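Line Cook, Plant-Based Prepared Meals - Mikavico Kitchen, Laslow

Mikavico prepares chilled vegetarian and vegan meals for weekly home delivery. We are hiring one line cook for the hot section, reporting to production chef Alfredo Barredo.

Duties
Cook grains, legumes and sauces in batches to written recipes.
Press, marinate and roast tofu and tempeh.
Portion by weight into meal trays and record the weights.
Log cooking and cooling temperatures for every batch.
Label allergens and rotate stock in the walk-in.
Break down and sanitize the section at the end of each shift.

Requirements
Experience on a line or in a production kitchen. Catering counts.
Current food handler card.
Able to lift 30 pounds and stand for a full shift.
Comfortable scaling recipes by weight. Volume measures are not used in this kitchen.
Knowledge of gluten-free prep is useful - training is given if you lack it.

Hours and pay
30 hours a week in day shifts, no late service. Pay is $24 an hour from the first shift, trial shift included. Staff take home nine meals a week from the current menu. Paid leave starts in the second month.

Location
The kitchen is in the Olszewski building, rear entrance on Kudach Street. Bike parking is inside the gate.
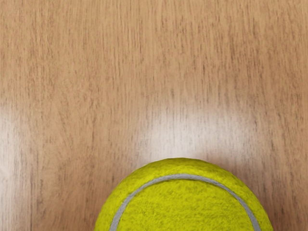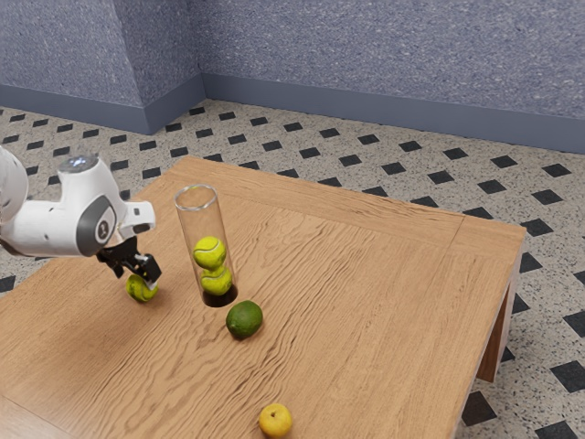 How to apply
Send a resume and two references to Alfredo Barredo by 29/09/2026. List any allergens you cannot handle. Selected applicants will be invited to a paid trial shift on the hot section.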